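My neighbour Agnes Bråten gave me a jar of sourdough starter in April, with the expression of someone handing over a cat. I said thank you. I have regretted very few sentences more.

I had got by perfectly well on shop bread until then. The Trurkham bakery does a decent brown loaf, and if you go late they are glad to be rid of it. But the jar was in my kitchen and it had bubbles in it, and I am not made of stone. 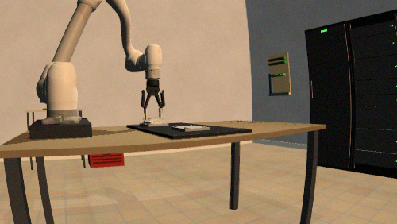
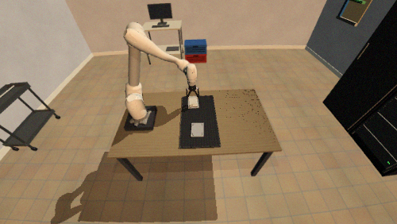 So how often do you need to feed a starter?

Once a day if it lives on the worktop, once a week if it lives in the fridge. Tip most of it away, add equal weights of flour and water, stir, and put the lid back on loosely. I have read a great deal on this subject and that is all of it. The rest is people arguing about rye.

I kept mine on the worktop to begin with, feeling that the fridge was for people who lacked commitment. After 14 days of spooning perfectly good flour down the side of the bin I moved it to the fridge, next to the mustard, where it has been a good deal happier and so have I.

The first loaf was flat. I don't mean a bit low, I mean you could have posted it. Agnes came round, pressed it with her thumb and asked what the kitchen was like at night. I said dark. She meant the temperature. Our kitchen has an outside wall on two sides and a back door that Severino Pastor, who put it in, has described to me as "snug", and by morning in April the butter could be used to break a window. The dough had simply not got going. It had spent the night doing what I'd have done, and stayed put.

So the second one went in the airing cupboard with the towels. It rose beautifully. It rose over the bowl and on to a pillowcase (the good one, naturally), and I learned that dried dough comes off cotton at about the same speed as wallpaper comes off a ceiling.

The third was bread. A bit pale underneath, and the slashes I'd made on top had healed over as if nothing had happened, but we ate it, with soup, and my husband had a second slice without being asked. I took the heel of it round to Agnes. She said it was "coming along", and then told me I was using too much flour on the board.

Things I have since changed, for anyone at the same stage:

- Bake it in a lidded pot, and heat the pot first. 30 minutes lid on, then lid off until it's darker than you think sensible.
- Weigh the water. I had been using a jug, with my head on one side.
- Leave it alone to cool. I still can't do this one.

I did try fancier flour. Linnea Rønning at the market sells a stoneground one called Wullham, which comes in a paper sack with a drawing of a heron on it, and it made a heavy, rather serious loaf that tasted of barns. Half and half with ordinary strong white is much nicer. I have most of a sack left if anyone local wants some.

The real trouble now is the leftovers, by which I mean what you tip away each time. It makes pancakes. It makes crackers, which I have made too often, and a sort of crumpet I won't be repeating. I've also begun putting it into jars and looking at people who come to the door. Aslak Dahlgren only wanted his ladder back, and he went home with the ladder and a jar, and he texted that evening to ask whether it was meant to smell of nail varnish.

It is, a bit, when it's hungry. Feed it and it stops.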